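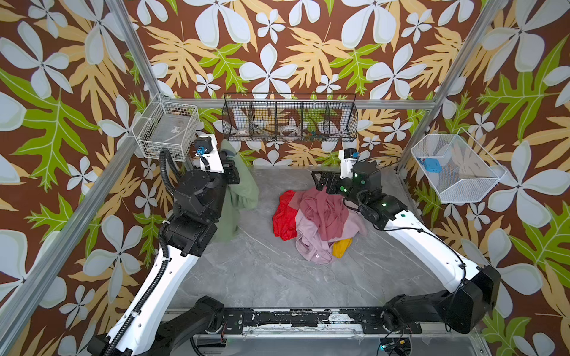
Two arms, sage-green cloth in the left gripper, right gripper open over the pile.

**1/** Notes from the gripper comparison on the two-arm cell. Task is picking one garment at a time out of a heap and holding it clear of the rest. Same arms and same cameras throughout. Only the fingers, the closing force and the controller settings change.

**2/** Candidates: the stock parallel fingers that ship with the Uketow gripper, a thinner printed set from Grudberg, and the Uketow fingers again with a soft pad glued on. I wanted to add a suction tool but it does nothing useful on knit fabric, so it went back in the drawer.

**3/** Ground rules. Heap gets shaken out and dropped from the same height before each run. Five garments per run, seven runs per finger set. A pick counts if exactly one garment comes up and stays up for three seconds. Two garments is a miss, even if the second one falls off later.

**4/** Stock Uketow fingers first. Wide, flat, stiff. They close hard and they hold. The trouble is at the entry. On a flat part of the heap the tips push the cloth down and slide over it. Where there is a fold standing up they work every time.

**5/** Grudberg set: tips are narrower and slightly hooked. Much better on flat cloth, they dig in and come up with a pinch. They also reach through to the layer underneath, and that gives you two garments. Double picks were the main failure with this set and everything else was minor.

**6/** Padded set: entry is the same as stock, maybe a little worse with the extra thickness. Grip on thin slippery fabric is clearly better. With stock fingers a light garment creeps out under its own weight while the arm moves. With the pad it stays put.

**7/** The pad is a wear item. Edge started lifting on the sixth run. I re-glued it and finished, but I would not leave it running unattended like that. A molded sleeve would be the proper fix.

**8/** Closing force. I had been running everything near maximum on the theory that cloth can't be hurt by it. True for the cloth, but at high force the long Grudberg tips flex and open up at the very end, right where the fabric is. Backing the force off helped them more than any change to the approach angle.

**9/** Approach angle, while we are on it. Straight down is the best default. Tilting the wrist helps near the walls and nowhere else. I spent a full afternoon on tilt and have very little to show for it.

**10/** Cameras. Each wrist carries a small blue module on top, behind the fingers. Good for the last part of the approach. Poor once a garment is in the gripper - large pieces hang in the view and the image is mostly cloth.

**11/** So the check for "did I get one or two" can't come from the wrist that is doing the holding. I use the other wrist camera plus the fixed one. The fixed view alone misses doubles when both pieces are close in color.

**12/** On color: a red garment against a gray floor is an easy case for segmentation. Pale lavender-pink next to dusty rose is not. The mask merges them, the pick point lands on the boundary, and the gripper takes some of each. I counted those as finger failures in the first batch and had to go back and split them out.

**13/** The wallpaper. Big pale flowers, yellow and lime-green leaves on brown. Depth doesn't care. The color model cares quite a bit until you crop to the floor region. After the crop I get no picks proposed on the wall.

**14/** Controllers. Flidadano's position controller against the Gyamfi one with a force limit. On a stiff floor the position controller needs the heap height to be right. If the depth reading is low, the tips hit the marble-pattern surface and the arm faults out. Annoying but safe.

**15/** The Gyamfi controller just stops pushing and lets the fingers rest. You can then close while touching the floor, and that is the only way I have found to get the last flat garment. Slower on every approach, since it creeps the final bit.

**16/** What I settled on: fast position move to just above the heap, switch to force limit, creep, close, lift. The switch itself took longer to get clean than any of the rest. There is a small bump at handover if the joint velocities aren't near zero. Let the arm settle first.

**17/** Two arms at once: one holds while the other goes for the next piece. It saves time on paper. In practice the held garment swings, and if it is long it drapes back on the heap and you are picking the same thing twice. Move the holding arm up toward the back wall before the other starts down.

**18/** Ranking for this task, my cell, my laundry. Padded Uketow first, Grudberg at reduced force second, stock third. The gap between first and second is small. If your fabrics are all heavy I'd expect it to flip, but I only tried a few towels and wouldn't lean on that.

**19/** Cable note for anyone copying the setup: route the gripper cable in ribbed conduit along the upper arm and leave slack at the elbow. My first routing was tight and showed up as random gripper dropouts. I blamed the driver for far too long.

**20/** Still open: finger length. All three sets are within a few millimeters of each other, so I can't say anything about it. Longer blanks are on order and I'll post those runs in this thread with the same counting rules.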